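Leading the hand: how Onberg records a plug transfer

At Onberg the operator never touches the gripper. Jolán Kiss sits one room over with a pair of leader arms, and the follower copies her joint angles at 90 samples per second. She started in February on the slide knobs and the green dial, then moved to the test leads, where most of her discarded takes come from.
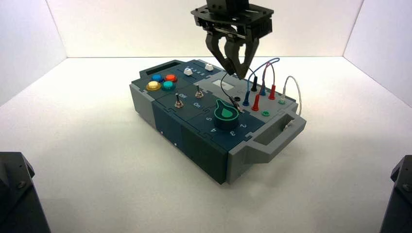 Leads and slack

A rigid plug can be taught from a few good takes. A lead drags behind it, and the operator has to learn where the slack will go before the policy can. Kiss approaches from the rear and closes the fingers late. Her rule is 3 failed grasps, then a reset.

Ildikó Szabó, who maintains the Lenar software that stores the takes, wants 3000 of them before training begins. Kiss has recorded 1000.

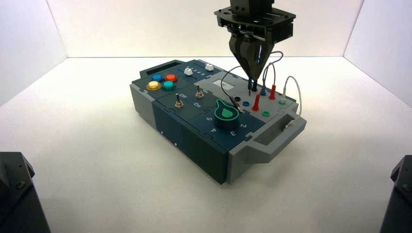 Szabó trims every take by hand. Idle time at the start teaches the arm to wait, and Lenar's automatic cutter misses half of it. She also marks the moment of grasp, which is harder to place when the fingers hold a black plug on a thin black cable, black on black. For those takes she reads the finger current instead of the video. The Shaikh controller logs it on the same clock, so the mark can be set to a single sample.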